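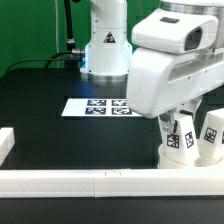

The demo table at the Futis open day in Niltthorpe.

I'll admit I went to the Futis open day mostly for the free coffee, and I ended up staying until they started stacking the chairs! The workshop opened its doors on 24 November 2025, and 107 of us squeezed through over the course of the afternoon (there was a sign-in sheet by the entrance, and I was number 97, so I only just made it).

Most people headed straight for the robot table and so did I. It's a black tabletop with a bright green wall behind it and a long white rail along the front, and the arms are a lot bigger up close than I had pictured. Sieglinde Thiele was running the demo, and she was wonderfully patient with all of us, including the boy next to me who wanted to know if the robot could make a sandwich. (No. She did say she'd like one that could.)
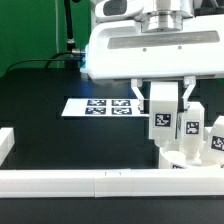
Square markers on the finger pads and on the card lying on the table.

I asked about those blocky black-and-white squares, which are on pretty much everything. Sieglinde explained that the cameras look for them to work out where each part is and which way it's turned, a bit like name tags at a party. The team started on this setup in September and by the morning of the open day they had logged 2,638 practice runs on it. Of those, 1,691 were done with the fingers they use now, and the older ones were with a set that everybody in the shop seems glad to be rid of.

What surprised me was how much of the work is slow and fussy. You get an inch of movement, then a pause, then somebody checks a screen, then another inch.

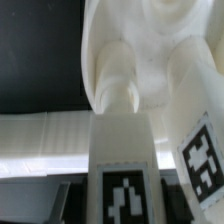
I liked that part best, to be fair. My dad fixed clocks and it had the same feel to it, with everyone leaning in and going quiet. A woman behind me whispered "come on, come on" at the gripper for a good five minutes, and I was right there with her.

There was plenty more to look at, too. Mastex had a table of sample parts by the window, and the folks from Cattaneo brought a little conveyor that the kids could stop and start with a big button (you can guess how that went). I came home with a tote bag, two pens and a lot of questions.
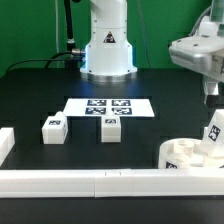

Want to go next time?

Futis is planning another open day for the spring, no date yet. It's free, and there's parking behind the building, but get there early if you want a spot near the front of the robot table. Sieglinde says school groups are welcome if they call ahead.

Contact us | Copyright 2025 Niltthorpe Neighborhood News | Back to top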